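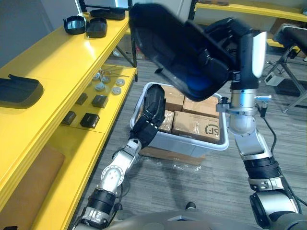 Replying to a question under the last post: why is the Pasarer album going out as a double LP when the whole thing would fit on one CD with room to spare, and doesn't a double just mean getting up more often?

It does mean getting up more often. The running time is nearly 58 minutes. On a single record at 33 that is close to half an hour a side, and this is electronic music with a lot of low end. Thread on the cut, as I've had the same question by email.

Groove width depends on level and on bass. Low frequencies at high level move the cutting stylus a long way from side to side, and the grooves have to be spaced further apart to leave room. A long side leaves no spare room, so the level comes down and surface noise gets closer to the music.

Solo piano or a spoken word record will put up with a long side. A kick drum with a sustained bass synth under it won't, at any level I'd want to put my name to.

We did try a single. Joshi cut a reference lacquer of the first half at the level needed to fit it all in. The loud tracks were passable. The quiet opening was mostly lacquer.

So, four sides and 11 tracks. The label (Predcombe) asked whether that could be done without changing the running order. Mostly. Two tracks near the middle have been swapped, which the band agreed to after listening to the sequence both ways at home for a week.

The problem with the original order was the crossfade between the fifth and sixth tracks. It is long and it fell exactly where side B had to stop. You can fade out and fade back in over the flip, and plenty of records do. The band didn't want it.

With the swap, the crossfade sits inside side C and the flip comes in a proper silence. The download keeps the original order. Anyone comparing the two will notice, so I'm saying so now.

Low end. Everything below 80 Hz is summed to mono for the vinyl. Out-of-phase bass makes the stylus move up and down, and with enough of it the groove gets so shallow that the playback stylus can leave it.

Usually this is done at the cutting stage with an elliptical filter. I did it at mastering instead, track by track, so I could hear what it did to each one. On nine of them I can't tell. On the other two the bass synth had a wide chorus on it and the difference is plain.

For those two I asked for stems. The chorus stays on the upper part of the bass and the bottom part is a clean mono copy, level matched. It sounds closer to the mix than the filter did. It also took an afternoon per track, so don't expect it on a budget job.

There is a tone at 40 Hz running under most of the closing track. It's supposed to be there. Several people have written to tell me about a hum on the preview stream. It is a sine oscillator and it was in the first demo I was sent.

It's been left at full level on the download and pulled down slightly on the vinyl. A steady low tone is easy enough to cut, but it uses up land for as long as it lasts and that track lasts a while.

If your speakers don't reach that low you'll get the track without it. The melody doesn't depend on it. I checked on the kitchen radio.

Asked by another reply: is the vinyl master the same file as the streaming master, only turned down?

No. The streaming master has a limiter at the end of the chain. The vinyl master has none. Peaks that have been squared off by a limiter don't help the cutter, and the record's loudness is set at the lathe anyway, so the limiting buys nothing.

The vinyl master also has less at the very top. Cutting heads don't like sustained high frequency energy, because the coils heat up. The hi-hats on the third track were the main offender. They were programmed, so every hit had identical brightness, and there are a great many hits.

Esses. The vocals at Vornadstead were recorded through a bright condenser at close range, and the singer's esses are strong. Fine on digital. On the inner part of a side, where the groove is passing the stylus more slowly, they turn to spit.

De-essing was done by hand on the worst words and with a gentle dynamic band on the rest. I'd sooner draw in a hundred small gain changes than have a de-esser pull down every consonant in the song.

Track order helps with this too. Each side now ends on something with little or no voice. It wasn't planned at the writing stage. There happened to be enough instrumentals to go round.

General advice to bands with vinyl in mind: put the loud bright song first on the side and the slow dull one last. Do it before you get attached to the sequence.

Notes on the room, as it's come up. Vornadstead is a stone building with a hard floor, and the main room has a long, slightly uneven decay. Most of the reverb on the record is that room, recorded by playing dry synth parts back through a pair of monitors and putting microphones at the far end.

Re-recording a part this way delays it. Sound covers about a foot per millisecond, and the far end is a fair number of feet away. Some of the returns were moved earlier to line up and some were left late. Left late is nearly always better on pads. On percussion it depends on the tempo.

The room also has traffic in it. Sessions ran in the evenings and you can hear something heavy go past in the gap before track seven. I could have removed it. It was voted to stay, by everyone except me.

Cassette. Yes, there will be one, in a small run. The album goes onto a C60 with a few minutes' blank at the end of each side. The order is the original one, as the halfway point on tape lands in a different place and the crossfade isn't affected.

The tape master is the vinyl master with a little of the top put back. Type I tape loses some of it again. If you are playing it on a deck that hasn't been cleaned since it was bought, you will lose rather more, and I can't correct for that from here.

No noise reduction on the tape. Few people still have a deck that decodes it correctly, and encoded tape played without decoding sounds thin and hissy in a way that gets blamed on the mastering.

Test pressings. These came back from Joshi in March. Sides A, B and D were passed at first listen. Side C had a tick once per revolution through the quiet part of the crossfade, in the same place on every copy.

Same place on every copy means it is in the metalwork or the lacquer. A tick on one copy only is dust or a scratch and can be ignored. Always ask for more than one test pressing, and play all of them, all the way through, on a deck you know.

Side C was recut. The second test was clean. The delay this caused has been reported elsewhere as a sleeve problem. The sleeves were on time.

I'm told the replies are now asking about coloured vinyl. Plain black for the first run. Modern coloured compounds can be perfectly quiet, and I've passed some that were. Splatter and anything with a filler in it is more of a gamble, and this record has a lot of near silence.

On file formats: the download is offered at the sample rate of the sessions. It has not been converted upwards to look better on a shop page. If you see a higher rate listed anywhere, somebody has converted it themselves.

Streaming services will turn the album down a little on playback, as they do with most things. It was mastered a bit quieter than is usual for the style, so it gets turned down less than its neighbours and keeps its peaks. Played as an album, the level differences between tracks are as the band set them. On shuffle, some services will even them out.

Correction to an earlier post. I wrote that the chorus on the bass affected two tracks. A third has it in the last few bars only. It went through the ordinary mono sum and I didn't hear a difference, which is why I'd forgotten it.

Also, for the person asking about alignment: set your cartridge up with a protractor before writing to me about side D. Then check the tracking force. If the end of the side is still distorted, send me the make of stylus and how long it has been in use.

Stock leaves Predcombe once the sleeves and discs have been put together. Orders with a cassette in them go out as a single parcel. I don't handle the shop and can't change addresses.

Replies are open until this evening. Questions on the live set should go to Pasarer directly, as I only worked on the record.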